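Everybody should have to practice the boring part

My mother-in-law taught me to hem pants on a bedsheet she was about to throw out. Three evenings of it, up and down the same edge, before she let me near anything with legs. I was furious. I had a perfectly good pair of pants waiting and a dinner to wear them to!

I think about that sheet a lot now, mostly when I'm at Kunus, the little repair shop near Tsang Street where I help out on winter afternoons. People come in for the beginner class (45 bucks, tea included) and want to start on the coat they love. I get it. Practicing on scrap feels like paying to do nothing. But the coat shows every wobble, and you'll be looking at that wobble until spring. 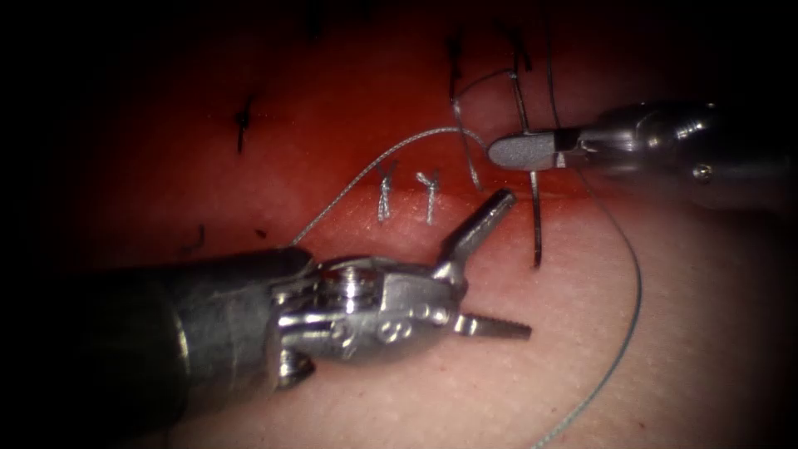

Sutures along an incision in a practice pad.

Stitching is stitching, as far as I'm concerned, and the people who sew for higher stakes than a coat lining put in their hours on something that can't complain. Musicians have scales. Bakers pipe rosettes onto parchment, scrape them off and pipe them again. My nephew's driving school has a parking lot with cones in it, and I've seen what he does to those cones.

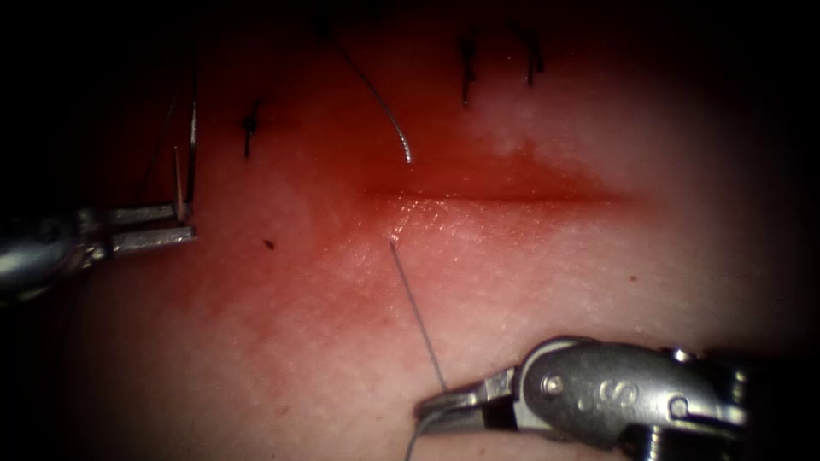

What bugs me is how much of the advice out there skips all this. "Just start your dream project" — sure, if your dream is a drawer full of half-finished sleeves. I have that drawer. There are 13 things in it, and one is a vest from before I moved here.

So I'm for making the scrap hour a rule. Cut up a pillowcase, sew one straight line, pick it out, sew it again. Put the radio on. You'll be bored by the second row, and somewhere in the fourth your hands will quit asking you what to do. Then go get the coat.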